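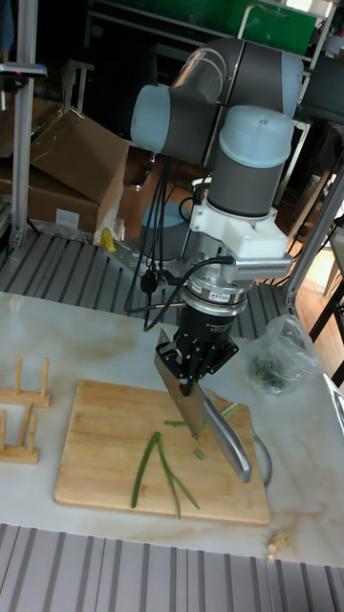 5 September 2019
By Rogelio Salazar

The Hoden recording kit promises to turn a robot arm into a student. You teach it a job by doing the job through it, over and over, and Hoden's software files each attempt as an example for your learning system. I have now spent 18 evenings cutting green onions this way. I own a perfectly good pair of hands.

Setup took most of a weekend. The force sensor bolts on above the gripper without complaint, and the recorder found our arm on the second try. The manual, translated by someone with a train to catch, refers to the operator throughout as "the patient." By the second evening I had come around to the wording.

Recording itself is pleasant. You tap a pedal, steer the arm through a cut, and tap again. Each take is saved with joint positions, force readings and the video, all on one clock. I came to this from Pustel's recorder, where the video and the forces drifted apart until the knife seemed to feel the board before it got there, so I may be easier to please than most.
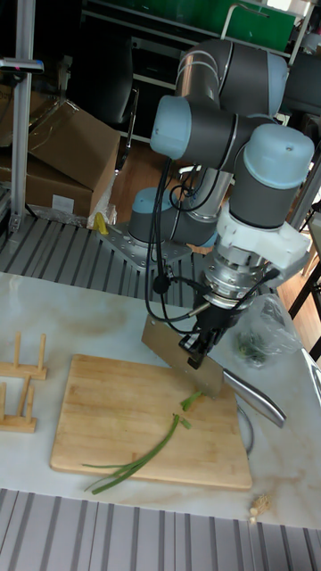 The trouble starts when you want to throw something out. We recorded 1,948 takes and I wanted to drop 73 of them: onions that rolled, cuts I abandoned, one long stretch of me thinking. Hoden lets you delete takes one at a time, with a confirmation box that asks whether you are sure, and then a second box that asks about the first. There is no way to mark a take as bad while you're making it, which is when you know.

Labels are better. You can split a take into stages (approach, press, lift) and the software guesses the boundaries from the force trace. With a cleaver and a stalk it guesses well. It was less sure of itself with anything leafy, where the blade meets so little resistance that the press stage sometimes vanished altogether.

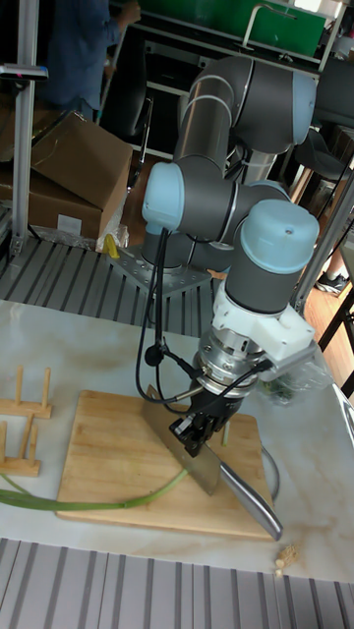 Cleaver on the board, with a long stalk still to go.

Hoden's booklet says 300 examples will do for "a simple kitchen task." Ours had learned to lower the knife very confidently by then, often to the side of the onion. Shifting the stalk to a new angle between takes helped more than piling on extra ones, and I wish the booklet had mentioned it somewhere before page 73.

Export works with Abella's training tools and, after some swearing, with Trasham's. Support answers email within a day and is polite about the swearing.

I'd buy it again for the clock alone. If you expect to do a lot of weeding, wait for the October update, which is supposed to bring bulk delete. I have asked whether it will come with a confirmation box.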